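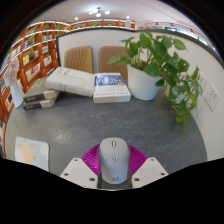
Every scheduling tool I have used in the last few years has ended up with the same button. It is called something like "best time to post", it sits next to the calendar, and it promises that if I let the software choose the hour, more people will see what I wrote. Drollell has just added one, and the announcement on November 1, 2025 was as cheerful as you would expect. I don't believe in it, and I have tried.

My trial was not scientific. I look after the social accounts for a small paint shop and for Brunurar, which runs evening language classes. In June I let the tool pick the times for one account and picked them myself for the other, then swapped them over halfway through. By the end I had 199 posts and a spreadsheet I was sick of looking at. The posts timed by the software did slightly better on one account and slightly worse on the other. Take out a single post about a lost cat, which did better than everything else put together, and I couldn't have told you which half was which.

What bothers me more is where the advice comes from. The tool looks at when my followers were active in the past and suggests I post then. But they were active then partly because that was when I used to post. I have been feeding the thing my own habits and getting them back with a percentage attached. When I asked Drollell's support how the score was worked out, I got a link to a help page, and the help page said the score was worked out from "signals".

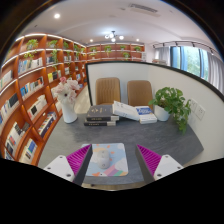 Then there is the matter of what gets posted once the hour has been chosen. A suggested slot is an empty box, and an empty box in a calendar makes people nervous. I have watched a perfectly sensible business fill a Thursday-lunchtime sort of gap with whatever came to hand, a picture of somebody's mouse pad, say, light blue with pink, purple and green stripes along the bottom, and a caption asking how everyone's week was going. The hour was excellent, according to the score. I can't think of a single customer who would have missed that post if it had never gone out, and I include the mouse pad's owner.

Wálter Flores, who I used to share an office with and who now does this sort of work for Ospina, thinks I'm being unfair. His argument is that a suggestion is better than a blank page, and that most shop owners have no idea when their customers are online. He has a point about the owners. I still think they would learn more by asking a few customers at the till. The paint shop did, and was told that decorators look at their phones before 6 in the morning, an hour the tool had never once suggested. Nothing had ever been posted then, so it had nothing to go on.
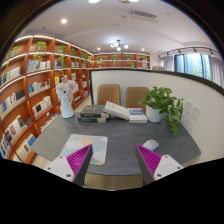
He also says the feature does no harm if you ignore it, and there I disagree completely. It costs money. Flustska put its version in the dearer plan, about 70 pounds a month more than the one I was on, and moved the plain export of past posts up there with it. The export I used all the time. The coloured squares telling me that lunchtime is "strong" I could have lived without.

If these companies want me to trust the button, they could show their working. Tell me how many posts the score rests on, and grey it out when the answer is 4. Let me see the times it has never tested. Tell me afterwards whether the slot did what was promised - none of the tools I've paid for does this, and they hold all the numbers they would need. Until then I'm posting when the thing is written and somebody has checked the spelling. The decorators get theirs before breakfast.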